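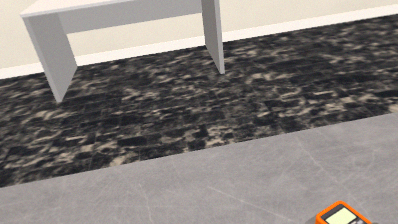

A gray stone countertop, with a small orange handheld device in the corner.

Cardboard, Tape and a Little Shouting: An Interview With Consuelo Manzano

8 min read

Consuelo Manzano has been teaching her two sons at home for long enough that she no longer owns a dining table in any useful sense. There is a flat surface with legs, she says, and dinner is sometimes allowed on it.

I called her to talk about marble runs. Her family builds them out of cereal boxes, paper towel tubes and whatever comes in the mail, and last November she put her building notes online under the name Wirkgate, after a gate mechanism her older boy invented and spelled by himself. The notes have since been passed around by a fair number of homeschooling parents, several of whom have written to tell her that hers don't work.

"I write back and say mine don't either," she says. "Not the first day. If it works the first day, you've built a ramp."

The whole business started with a kit. A relative sent the boys a plastic marble run called the Zuline, which had 68 pieces and an instruction sheet showing one very happy child. They built the tower on the sheet. They built it again. Then the younger one asked if they could be done.

"It was a perfectly nice toy," Manzano says. "There was one answer, and they'd found it. So I took the marbles and gave them a cereal box."

The cereal box was a failure for most of a week. The marbles flew off the first corner, rolled under the stove and in one case entered the dog's bed, where the dog took ownership. Manzano, who had trained as a bookkeeper and describes her knowledge of physics as "things fall," decided to leave the corner problem alone and see what the boys did with it.

They built a wall. The marble climbed the wall. They built a higher wall. Eventually her older son tilted the whole corner inward, the way a racetrack is tilted, and it held.

"He came to get me out of the shower," she says. "I was told it was an emergency."

I ask her what a family needs to begin, and she is almost rude about how little it is. Boxes. Masking tape, the cheap kind that tears by hand. One pair of scissors per child, "unless you enjoy court cases." She cuts paper tubes lengthwise to make two open channels, and she likes to be able to see the marble the whole way down. Glue is banned until the last day of a build. Anything glued becomes sacred, she says, and then you can't move it when it turns out to be wrong.

The backing is a single large piece of cardboard leaned against a wall. An appliance box is best. Manzano has been known to circle a neighborhood for one, and claims no shame about it.

For children under five, she keeps the parts big and swaps the marbles for pompoms or wooden balls too large to swallow. Her rule is that the adult holds and the child tapes, which produces a great deal of tape. With older ones she hands over the scissors and a challenge, such as making the trip last as long as possible. The boys' current record is 24 seconds, set on a run that went down the back of a bookcase and along the baseboard.

"We have video, but you can't hear the marble," she says. "You can hear me telling somebody not to breathe on it."

Iñaki Cuesta comes up several times before I realize he is a neighbor and not a textbook author. A retired piano tuner, he runs a weekly building hour for homeschooled kids in a room at the Robles branch library, and he's the one who got Manzano to slow everything down. I reached him later the same afternoon.

"Children want steep," Cuesta says. "Steep is exciting for one second and then you are on your knees looking for a marble. I tell them to make it so flat that it nearly stops."

He also makes them draw the run beforehand. Manzano thinks this is a mistake, and the two of them have been arguing about it pleasantly for some time. Cuesta's view is that a drawing teaches a child to think ahead. Manzano's is that a drawing teaches a child to sharpen pencils for half an hour.

"Her boys are very good," Cuesta says. "They would be better with a drawing."

I relayed this. There was a pause on the line.

"His kids draw beautiful marble runs," Manzano said.

About schoolwork she is harder to pin down. She has been asked to turn the notes into a proper unit, with worksheets, and has started one under the working title Erau, which she says means nothing and was the only name both boys would accept. The first worksheet asks the child to time ten runs and find the average. Her younger son did four and wrote "same" in the other boxes.

"Which is sort of what an average is," she says. "I gave him partial credit and an essay on honesty, which he also did four lines of."

She does let the math arrive on its own when it can. Angles showed up with the tilted corner. Fractions came when they ran short of tubes and had to share them out. The reading has been mostly the backs of cereal boxes, and she'll take it.

Before we hung up I asked what they were building now. An elevator, she said, with a thread spool and a paper cup, to carry the marble back to the top so it can go again. It had been tested that morning. The cup went up fine, and they were still looking for the marble.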